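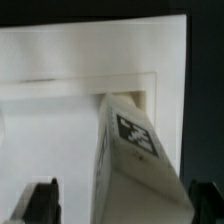 Pale panel with a raised border

Print this message | E-mail this message

[rummont-players] Re: Wernum campaign after the January patch
From: Adaeze Idahosa
To: rummont-players list

Toivo Oksanen wrote:

> I updated the tablet on Saturday and went back to my Wernum
> campaign, which I left before the holidays at turn 231. The
> river towns now pay almost nothing. Before the update I was
> getting enough each turn to keep both armies in the field.
> Now I run out of money by the time the northern army reaches
> the pass.
>
> Is this a bug or did Bimcombe change the trade rules? I read
> the notes in the app store and they only say "balance changes
> and fixes." I also can't load the save on my phone any more.
> It shows up in the list but the button is gray.
>
> Third question, and then I'll stop. Does anyone still use the
> Partanen opponents with this version? They sit in their home
> province and do nothing when I turn them on. I don't want to
> start over if there's a way around it.
>
> Toivo

Toivo,

The trade change is intended. The phone problem is a separate thing, and the Partanen problem is a third. I'll go through them in that order.

Trade first. Up to the last version, a river town paid full income as long as you held it and held any one town next to it on the same river. The January patch changed that so the town has to be connected by water to a market. If the chain is broken anywhere, every town past the break pays the small land rate. In most of the maps you won't notice, because the markets are on the coast and people take the coast early. Wernum is different. The only market on the lower river is at the ferry crossing, and a lot of players skip it because it's poor, has no walls, and under the old rules it was worth nothing.

So look at who owns the ferry crossing in your game. If it's gray, meaning neutral, you can walk in with one unit of militia. If one of the other players has it, you'll need to take it from them or sign a passage treaty. The treaty works just as well for trade as owning the town does. I checked this last night by loading an old save of mine, writing down the income, signing a treaty with the duke, and ending the turn. Income went from the land rate back to what I remembered. I did it again with a different save and got the same result.

One thing to watch out for is that the income panel doesn't update until the turn after the connection is made. You take the ferry, you open the panel, and it shows the old number. I thought it hadn't worked and reloaded twice before I left it alone. End the turn and look again.

If you can't get the ferry right away, send the northern army home. I know that's not what you want to hear. But upkeep is charged before income is paid, and once the treasury goes below zero you lose units at random, starting with the ones farthest from a town. If you have at least 760 in the treasury you can hold both armies where they are long enough to take the crossing with a third small force from the capital. That's the figure Jouko Ruotsalainen worked out on the normal setting. On hard it will be more. If you have less than that, bring them back, garrison them in the hill towns where upkeep is halved, and go again when the money comes in.

You also don't need to keep the toll houses any more. They used to add to every river town. Now they add only to the one they're built in, and they still cost the same to keep up. I sold all of mine except the one at the capital. Chin-lung Kan thinks they're worth keeping at the river mouth too. He may be right, as I never hold the river mouth for very long in this campaign.

Now the phone. A gray button means the phone's copy of the game is older than the one that wrote the save. It has nothing to do with your account. The tablet build went out before the phone build, and people who have automatic updates switched off on one device and on for the other are getting caught. Here is what worked for me:

Open the store page for Rummont on the phone and look for the update by hand. Don't wait for the notification. After it installs, start the game and go to Options, then Storage, then Refresh List. The button should turn green. If it stays gray, close the game fully and open it again, and do the refresh once more.

Please don't delete the save from the phone list to "clean it up." The list is shared. Deleting it on the phone deletes it on the tablet the next time the tablet goes online. Minttu Väisänen lost a long campaign that way in the fall, and the people at Bimcombe told her they don't keep copies. Before you do anything else I would make a local copy on the tablet. Press and hold on the save name, choose Duplicate, and pick Device Only. Device Only saves don't sync, so nothing you do on the phone can touch it.

A local copy takes up more room than you'd expect for a late campaign. Mine run to around 18 megabytes each by the end, so if your tablet is short on space, keep one and drop the older ones.

Last, the Partanen opponents. They do work with this version, but only with the second release of the set. The first release reads the old trade table, finds nothing in it, and decides it can't afford to move. That's why they sit at home. It looks like a crash but they are still taking their turns. If you turn on the turn log you can see them passing.

To switch in the middle of a campaign, you have to do it while it's your own turn and before you've moved anything. Save first. Go to Opponents, set all of them back to Standard, and end the turn. Then on the next turn install release 2 from the add-on page and set them to Partanen again. If you swap one release directly for the other, the game keeps the old one in memory and you'll be back where you started. I don't know why it needs a full turn in between. Jouko says it's because the opponents are only read at the start of a round, and that fits what I've seen.

They'll be weak for a while after that. If they've been sitting in their home provinces for many turns they will have plenty of gold and very few troops, and they spend it all at once. In my game the eastern one bought nothing but cavalry. Expect a rush from that side and have something with spears on the road. After that they settle down and play about the way they did before the patch, except that they seem to care more about river crossings. I haven't seen one sign a passage treaty on its own. They'll accept one if you offer it, as long as you aren't at war with one of their neighbors.

There are a couple of other changes in the patch that aren't in the store notes. I've only put down the ones I've seen for myself.

Scouts can no longer enter a walled town during a siege. They stop outside and lose the rest of their move.

The winter penalty now applies in the hill provinces as well as the mountains. It's smaller in the hills. Your northern army is probably feeling this on top of the money problem.

Bridges can be rebuilt by any unit. It used to be engineers only. This is very useful in Wernum and I wish they'd done it sooner.

The undo button is gone for moves that uncover new ground. If you step into fog, the move stands.

Autosave now happens at the end of the turn where it used to happen at the start. If you rely on autosave to take back a bad turn, you can't do that any more. Make your own save at the start of each turn if you want one.

The sound when a treaty expires is missing on my tablet. The message still shows up in the log. I don't know if that's everyone or just me. If someone with a phone could check, I'd like to know before I report it.

On whether to start over, I wouldn't. At your stage you hold most of the south already, and the change hurts the other players more than it hurts you. Standard opponents don't understand the market rule at all. The duke in my game has been on land rate since I loaded it and has let half his fleet go. If you get the ferry crossing you'll be ahead of where you were before the update within a few turns.

If you do decide to start a new one, take the ferry crossing in the opening, before the second hill town. The old opening guide in the list archive says to go for the hill town and the quarry. Everything in it about the quarry still holds, but the order doesn't. Chin-lung has said he will rewrite the opening section when he has time. Until then, please don't send new players to it without mentioning the ferry.

I can send you my test saves if you want to compare the income panels. They're from the normal setting with four opponents. Write to me off the list and tell me which device you want them for, as the file has to be exported differently for the phone.

Adaeze

Print this message | E-mail this message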